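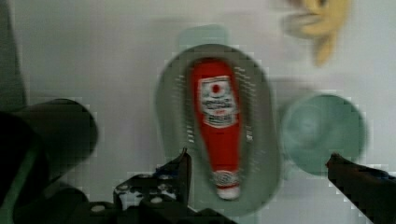

**Course: Play Materials in the Early Years, Brudanier. Unit 4, notes for session two**

In the first session we spoke about large play, such as blocks, sand and climbing. Today we stay at the table with the small kitchen: plates, a cup, a bowl and a few foods. The materials cost little and many of you already have them, so please bring your own set if you can. It does not need to match.

### 1. Food and dishes

A child of three years usually begins with the dishes. She moves them, turns them over, and puts one on another. The food comes a little later, and the first game with it is almost always "put in, take out." For this reason we give at least one thing with a high side, for example a bowl or a mug, together with the flat plates.

Please choose food which the children know from home. Banana, orange and strawberry are good. A ketchup bottle is also good, and in my experience it is the most wanted thing on the table. The children squeeze it over everything, even when it is 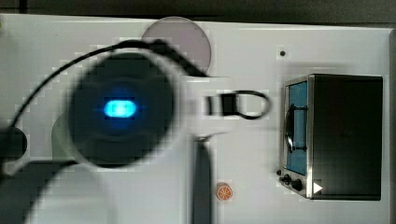 empty and has never had anything in it. Do not correct this. Pretend pouring is one of the points we look for on the observation sheet (page 23 in the reader).

Check the size of each piece before you buy. For children under three, all small food must stay in the cupboard.

### 2. Colors

Most sets are sold in bright red, yellow and blue. I prefer bright foods and quiet dishes. A yellow banana is easy to find beside a pale plate, and a child who is tired will find it too. With pale dishes you will hear different color names from different people: one colleague says "purple" and the other says "pink." Agree on one word in your team and write it on the box. 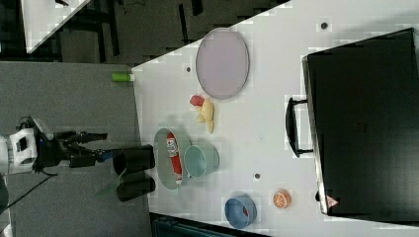 *Fig. 2. Bright foods and pale dishes on a white table.*

### 3. How to lay the table

There are two ways, and we will try both in the practical hour.

- **Ordered start.** Plates in a line, cup to the right, food together in one bowl. The children see what to do, but often they only repeat it.
- **Open start.** Things lie with space between them, and some food is already on the table without a plate. The play starts slower and the children talk more.

With an open start, leave one piece in an unusual place. Ketchup lying on a tray, or an orange slice beside the bowl, gives somebody a reason to say "this goes here." Write down the exact words you hear, also when the grammar is wrong.
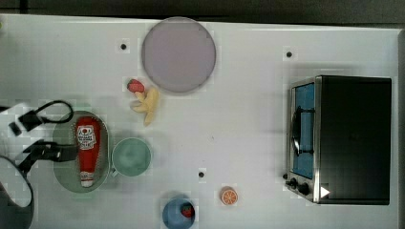
**Marit Oosterveen**
*Course teacher, Play Materials*

### 4. Clearing up

Clearing up belongs to the play. Tell the children five minutes before, and then ask for things by kind: "Who can find the fruit?" After the fruit come the plates, and the cup and the bowl at the end. Wash plastic pieces in warm water with soap and let them dry on a towel.

### For next time

1. Read pages 21 to 23 in the reader.
2. Lay one table with an open start and observe for ten minutes.
3. Bring your notes on paper. The form for Unit 5 will be given out in November.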